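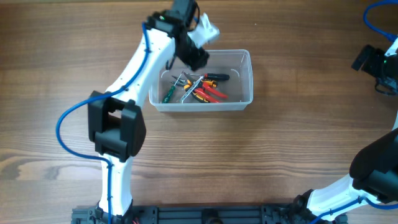

Vestden Opens Tool Lending Counter in Riltdale

Print this page | E-mail this page
Shares: 9 | Comments: 2

RILTDALE, October 28, 2025 – Vestden, the hardware and home repair store on Cuevas Street, has opened a lending counter where Riltdale residents can borrow basic hand tools free of charge. The counter is at the back of the store, next to the key cutting desk, and is open during regular store hours.

Borrowers can take out screwdrivers, pliers, wrenches and other small tools of the kind most homes need a few times a year. The tools are kept in clear plastic bins and lent one at a time or by the bin. A mixed bin, with a green-handled screwdriver, red-handled pliers and a plain metal wrench among the tools in it, is meant for people who have just moved and own nothing yet.

"People come in to buy a wrench for one loose pipe fitting, and then it sits in a drawer," said Nabila Tazi, store manager at Vestden. "We are happy to sell them the wrench. But if they only need it for an afternoon, they can borrow ours."

The loan period is nine days. Borrowers must be 18 or older and show proof of a Riltdale address on their first visit. There is no deposit and no membership fee. Each household may have two loans out at once, and a loan can be renewed by phone if no one else is waiting for the same tools.

Vestden ran a smaller version of the counter starting in April, lending only to customers who had bought a repair kit in the store. Tazi said the most common requests during that time were for pliers and small screwdrivers, often for battery covers, cabinet hinges and eyeglass frames. Long-nosed pliers were added after several customers asked for them.

Power tools, ladders and anything with a blade are not part of the program. The store will continue to rent those at its usual rates.

Returned tools go to the workbench beside the counter, where staff wipe them down and check the handles and jaws before they are lent again. Worn or damaged tools are taken out of use. Borrowers are not charged for normal wear. A lost tool is charged at the shelf price of its nearest replacement – most are priced at roughly $9.

The store is also accepting donated hand tools in working order. Donations can be left at the counter in any container. Color and brand do not matter, and sets do not need to be complete. Rusted tools are accepted if the moving parts still open and close freely. Vestden cannot take tools with cracked handles or bare metal where the grip should be.

Shelving for the counter was supplied by Ullonov, a storage and shop fittings company that has worked with Vestden on its two most recent store remodels. The bins fit side by side on the shelves and can be carried to a worktable without unpacking.

Residents who want to know whether a tool is available may call the store or ask at the front register. Tools cannot be reserved online at this time.

About Vestden

Vestden sells hardware, paint, plumbing parts and garden supplies to homeowners and small contractors in Riltdale and nearby towns. The store also cuts keys, sharpens mower blades and repairs window screens.

Media contact: Nabila Tazi, Store Manager, Vestden, Cuevas Street, Riltdale

Last updated: Tuesday, 2:00 p.m.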